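Zwei Greifer im Vergleich: Endia Parallelgreifer und Gaster Fünf-Achs-Hand
Erfahrungsbericht von Malsha Paul, 17. März 2022

Seit dem letzten Herbst arbeiten wir mit einem zweiarmigen Aufbau von Toft. Für die Enden der Arme haben wir beides gekauft, den Parallelgreifer von Endia und die Hand von Gaster. Weil ich oft gefragt werde, welches von beiden man zuerst bestellen soll, schreibe ich meine Eindrücke auf.

Unsere Aufgabe ist einfach: Würfel stapeln, Rot nach unten, dann Gelb, dann Grün. Der Platz für den Turm ist auf dem Tisch schwarz markiert. Wir steuern von Hand fern und wechseln die Werkzeuge zwischen den Seiten, damit kein Arm bevorzugt wird.
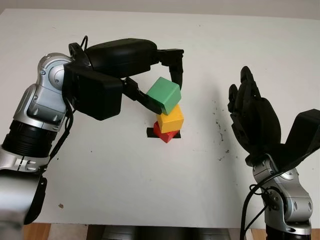
Beim Endia gefällt mir vor allem die Kraft. Er hält fest, auch wenn der Würfel schief zwischen den Backen sitzt. Genau das ist aber auch seine Schwäche: Ein schief gegriffener Würfel bleibt schief, und beim Absetzen muss man das ganze Handgelenk drehen. Mein Kollege Svend Vigfúsdóttir hat dafür einen guten Blick, ich brauche meistens 2 Versuche. Das Gehäuse ist außerdem ziemlich groß. Von oben verdeckt es der Kopfkamera leicht die Sicht auf den Turm, besonders bei der dritten Lage.

Die Montage hat mich angenehm überrascht. Es sind 4 Schrauben und ein Stecker, und nach 12 Minuten war der Greifer angemeldet. Die Anleitung gibt es leider nur auf Englisch, und das Kapitel über die Kraftbegrenzung musste ich mehrmals lesen.

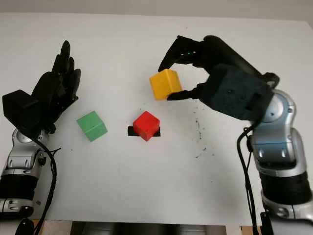 Rechts montiert verhält sich der Endia gleich wie links, das ist nicht selbstverständlich. Bei unserem früheren Modell von Sudetti mussten wir die Nullstellung nach jedem Umbau neu suchen. Die Kabel bleiben bei beiden Werkzeugen ein Ärgernis. Sie laufen außen am Arm entlang, und man muss bei großen Drehungen immer an sie denken.

Nun zur Gaster. Sie verlangt mehr Geduld. In den ersten Tagen habe ich Würfel fallen lassen oder weggeschoben, und ich wollte sie schon zurückschicken. Poonam Pathak hat mir dann gezeigt, dass man die Finger langsamer schließen soll – der Wert 200 in der Steuerung ist für kleine Teile viel besser als die Voreinstellung. 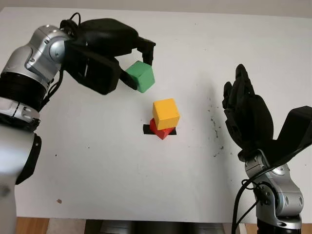 Mit den Fingerspitzen kann man den Würfel fein ausrichten, ohne den Arm viel zu bewegen. Für das Stapeln ist das angenehm, für schwere Teile würde ich der Hand weniger vertrauen. Nach langem Betrieb wird der Daumen bei unserem Exemplar etwas träge. Der Kundendienst hat freundlich geantwortet, eine Lösung haben wir bis jetzt noch nicht.

Mein Urteil: Wer nur ein Werkzeug kaufen kann und vor allem greifen und ablegen will, nimmt den Endia. Wer verschiedene Formen anfassen muss und Zeit zum Üben hat, wird mit der Gaster zufriedener sein. Im Mai bekommen wir neue Fingerkuppen für die Hand, dann ergänze ich diesen Bericht.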